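Hand-held gripper marker keeps dropping out, is it the print or the mount?
Posted by pluditz_shed, 2021-09-06

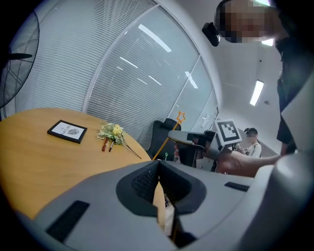

I've built a pair of hand-held grippers at our shared workshop and tracking on one cuts out mid-grab. Everyone blames my home printer. I doubt it. The marker sits square on top of the black body, with a black border around the pattern, and I grip the handle under it. It still drops out in 19 runs of 121. Do I really need the aluminium plate people keep recommending?

Jaltholm
Save your money. Look at the lights in that room, and the streaks they leave on the blinds. If your print is glossy you'll get the same glare on the marker when you tilt it. Try matte paper and lock the exposure first.

nallevari2
Aluminium plate, mate. Fixed mine.

Loureiro
Fixed what, exactly? A plate only helps if the paper is curling. Lay a ruler across it and check.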